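Tramilel Bath Towels, Two Months In

I bought these in a bit of a huff after my old towels went scratchy (hard water, we have it bad out here in Osodgate). The Tramilel set was on sale for $35, two bath sheets and 2 hand towels, and I figured why not!

First wash, oh boy, the lint. I cleaned the dryer screen halfway through and again at the end, and there was still fuzz on my black leggings for a week. It calmed down by the fourth wash. Skip the fabric softener, by the way – mine soaked up water so much better once I quit using it.

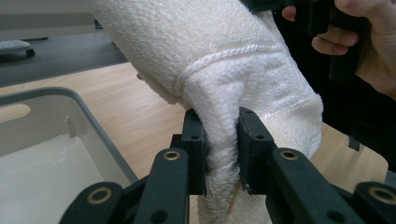
White terry with the woven band near the border.

I went for white so I can bleach them. They're thick, so drying takes forever, and on the line in humid weather you can forget it. My sister swears by her Skiten waffle towels for that very reason, and they do dry faster, but they feel like a dishcloth to me.

The band has shrunk a little on one of the hand towels, so it puckers. Not a huge deal at this price, but I did notice it. The hanging loops are flimsy too.

Would I buy them again? Yep, probably in October when the guest bath gets redone. Four stars from me.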